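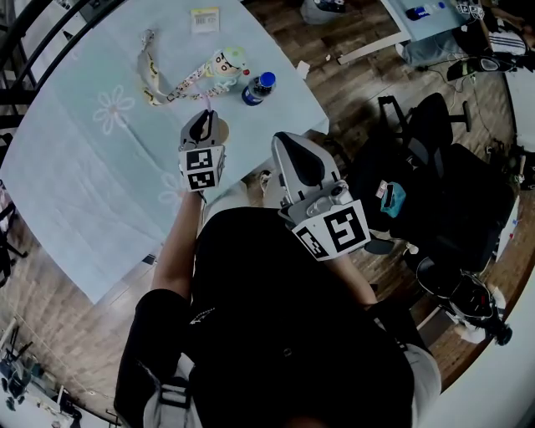
What is a carol service book? It is a printed collection of carols, readings and sometimes simple accompaniments, put together so that a choir and a congregation can follow the same program.

Carol service books grew out of loose word sheets handed out at the church door. Early ones gave only the verses, and singers were expected to know the tunes. Later editions added a melody line, then four-part harmony, and by that stage many choirs kept two versions: a thick one for the singers and a thin one for the pews.

The Grustano Carol Book is a typical small-press collection. It was edited by Sheena Tosh and issued by Zedska in a first printing of 500 copies. It holds 23 carols, nine of them for unaccompanied voices. The remaining pieces have keyboard parts that can be played on organ or piano. Descants are printed at the back, with page references under the last verse of each carol.

A second edition corrected several wrong notes in the alto part and replaced two texts with older versions. It was printed in July so that choirs could have it before fall rehearsals. The spiral binding was dropped in favor of a sewn one, and the print run rose to 700.

Recordings based on the book are few. The Sornik Singers recorded most of the unaccompanied carols, at slower speeds than the score suggests. An organ album by a player credited only as Janssen uses the keyboard parts without voices.

Comments

altoline2: We still use the first edition. Bar 14 of the third carol is wrong in ours, so pencil it in.

Pete R.: Does the second edition keep the same page numbers? Our choir has a mix of both and we rehearse Wednesday.

altoline2: Same up to the descants, then they shift.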